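Does a loan player's appearance bonus get paid by the parent club or the club he's at?

Posted by MacLeish330, 29 January 2021

Bit of a nerdy one, sorry! My team is Farholm and we've just taken a winger on loan from Skullthorpe until the end of the season. The local paper says he gets a bonus every time he starts, and now the guys in my group chat are fighting over who pays it. I say it's us, as he's playing for us. My brother says his contract is with Skullthorpe so they have to cough up. Also, can he play against them in the cup? We could draw them in the next round and I'm already nervous.

Asnakech Feyisa

Your brother is half right – the contract stays with the parent club the whole time. But the loan agreement sits on top of it, and that's where the two clubs split up wages and bonuses however they like. I've seen deals where the borrowing club pays every cent and others where it pays nothing but the bonuses. Unless somebody leaks the paperwork you'll be guessing. 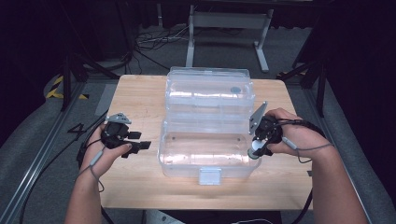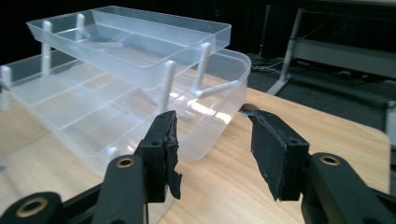
As for the cup, check your competition's rules first. In a lot of leagues a loan player can't face his parent club in a league game at all, but in cups it often comes down to written permission from the club that owns him. And if he already played for Skullthorpe in an earlier round this season he may well be cup-tied, so he'd miss the whole thing whoever you draw.

Jivico1496

no idea about the bonus but he came on for Skullthorpe in round 2, I was watching. so cup-tied I think?? good player though, you'll like him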